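A Working Code of Practice for Hand-Held Gripper Demonstrations
Student project report, Skondilell stream
Isla Ngata and Palesa Visser

Why we picked rules as a project

Most groups in our year chose to build something. We chose to write something down, and we're still a bit surprised at how much fun it was! When we joined the lab at Randmont there were plenty of habits for recording demonstrations with the hand-held gripper, and very few of them were on paper. One person wiped the lens before each take, another did it when they remembered. Somebody had a firm view on where the kettle cord should go, and somebody else had the opposite view and was just as firm.

Our question was simple enough. Could we write a short set of rules that a new student could pick up in an afternoon, and would people stick to it once the novelty wore off?

What we read first

We started with the general machinery safety material from our second-year unit: risk assessment, guarding, lockout, and the idea that you remove a hazard before you start putting up signs about it. Most of it is written for powered equipment in a fixed place. A gripper you carry in your hand is a different sort of thing, but the order of thinking carried over really well. We also read the lab's own induction sheet and the electrical tagging policy, and we borrowed the checklist layout from the bike workshop at Miltatton, where Palesa has a Saturday job.

How the rules were written

The first draft had far too much in it. It ran to several pages and had a whole section on cable ties. Our supervisor read it and asked which rules we'd be happy to stop a session over. That question did more for the project than anything else, because we went back through the draft with a highlighter and most of it didn't survive. What was left came to 5 rules:

1. Appliances in a kitchen task stay unplugged at the wall unless the task sheet says heat is needed and a second person is in the room.
2. Both markers on the fingers are checked for scratches, grease and lifting corners before the first take. If a marker is damaged, swap the finger out and write it up.
3. The person holding the gripper has the say on when a take starts and stops. Anyone in the room can call a halt.
4. Food used as a prop gets labelled as a prop and goes in the bin at the end of the day. It never goes back in the staff kitchen.
5. Every session gets a line in the log, including the ones where nothing useful was recorded.

Rule 4 came from Isla, who has strong feelings about bread. Rule 5 caused the most argument. People don't love writing down a wasted morning, but those entries were the ones we learned the most from, and we'd fight to keep it.

We wanted rule 2 to be quick. The markers are how the software works out how far apart the fingers are, so a smudge can spoil a whole batch without anyone noticing until the data is processed. Our check is a wipe with a dry cloth, a look at each corner under the desk lamp and a tick on the sheet.

Trying it out

We ran the rules over 100 takes, split between 2 groups of students. One group had a printed card on the bench and the other had the same text as a page on the lab wiki. We sat in on as many sessions as we could and tried hard not to help, which Palesa found much easier than Isla did.

The card won, and it wasn't close. People with the card touched it, pointed at it and read bits of it out loud to each other. The wiki page got opened at the start of the day and then disappeared behind other tabs. By the end, the wiki group had printed their own copy and stuck it to the cupboard, so the comparison got a little muddy after that. We've left those later takes in and marked them in the appendix.

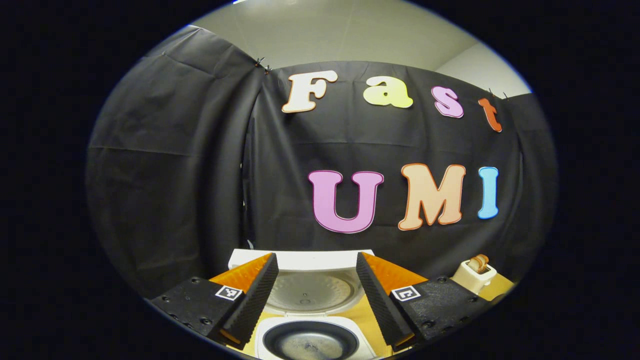 Hapeta Robotics Club, Student Projects

Kitchen tasks were where rules 1 and 4 got most of their use. A rice cooker with the lid up, standing between the open fingers, and a slice of bread in the toaster off to the right make a pretty ordinary setup for us, and it's the kind that needs a bit of thought. A lid is a nice thing to practise on and the bowl underneath gives you a good target, but both appliances would be hot in a real kitchen. New students tended to go straight to the interesting part of the task and leave the power point for later. With the card, checking it became the first thing they did.

We'd like to add a note on backdrops as well. Black fabric hung behind the bench hides a lot of clutter, and foam letters like our "Fast UMI" ones brighten it up no end. Fabric has to be kept well clear of anything that heats, though, and at the moment that sits in the induction sheet and nowhere on the card. It should move across.

What didn't work

Rule 3 needs better wording. "Anyone can call a halt" is fine in principle, but first-years told us they didn't feel they could say it to a postgrad. We tried a single agreed word, "hold", and it helped, mostly because it's short and doesn't sound like telling someone off. We only brought it in near the end, so we can't claim much for it yet.

Our log sheet was also too wide for the clipboard. We fixed that with scissors.

Next steps

The club has agreed to keep the card in use, and we'll go over it again in September when the new members have had time to settle in. We'd love to see whether it makes sense for the arm on the other bench, where guarding and emergency stops come into it properly and our five rules clearly won't be enough. Isla is drafting that version now. Palesa is redoing the log sheet, at A5 this time.

Copies of the card are in the tray by the door, and comments in pen are welcome.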